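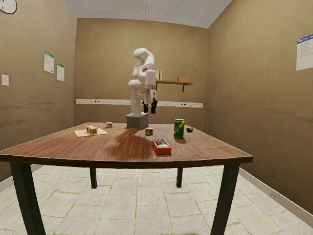 About Orkum

Old house heating, mostly. Boilers, steam, hot water, the big pipes in the basement your realtor told you not to worry about. Emese Farkas started the company out of a van. Still has the van. Fifteen of us now, two shops, one phone number.

What we do

Steam boilers, one-pipe and two-pipe. Hot water conversions, where they make sense (often they don't, and we'll say so before you spend anything). Air vents, traps, near-boiler piping. Pipe insulation. Balancing, which is the one people skip and then call us about in December when the upstairs bedroom is 58 and the kitchen is a sauna.

No air conditioning. No gas fireplaces. We get asked weekly.

How a job goes

You call, Isla Moncrieff picks up. Or her voicemail does, leave the address and the age of the boiler if you know it. If you don't, there's usually a plate on the front or side, a photo of that is plenty.

Then a visit. Mirko Tedesco or Adelmo Negri comes out, measures every room, and looks at whats connected to what. Takes a couple hours. We size the boiler from those measurements and never from the old boiler, which somebody guessed at decades ago and probably guessed high. Too big means short cycling, banging, wet steam, gas bills.
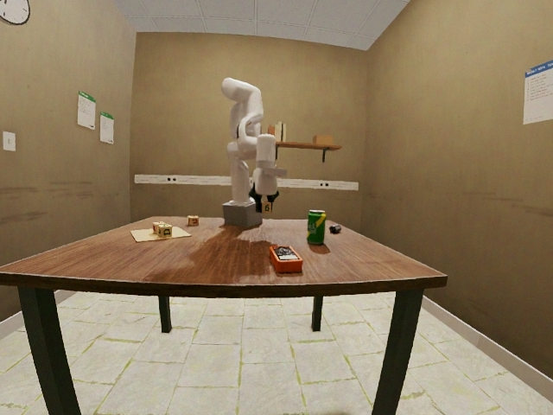
After that you get a written price. Covers removal of the old unit, chimney check, permit, and the first cleaning. Asbestos is separate, we don't touch it, we'll give you names.

Install is normally 2 days for a straight swap. Longer if the header has to be rebuilt, and we do rebuild it if it was piped wrong. We come back after the first cold week to skim the boiler again and listen. No charge for that visit.

The people

Emese: owner, estimates, will talk about Hartford loops until you stop her.
Isla: phones, scheduling, invoices, parts orders.
Mirko: lead on steam. Came to us from a school district.
Adelmo: hot water, controls, zone valves.
Morena Lo Presti: runs the second shop and teh apprentice program.

The rest are installers and apprentices. You'll meet them when they carry the thing down your stairs.

Numbers, as of September 1, 2019

1,023 boilers put in. Service plans go to existing customers first, so there's sometimes a wait for new ones. Ask Isla.

Where we work

Both sides of the river and out as far as the county line. Past that, call anyway if it's steam, there aren't many of us doing it. Travel gets added to the estimate.

No heat right now? Don't use the form. Call, press 2. Form gets checked mornings only.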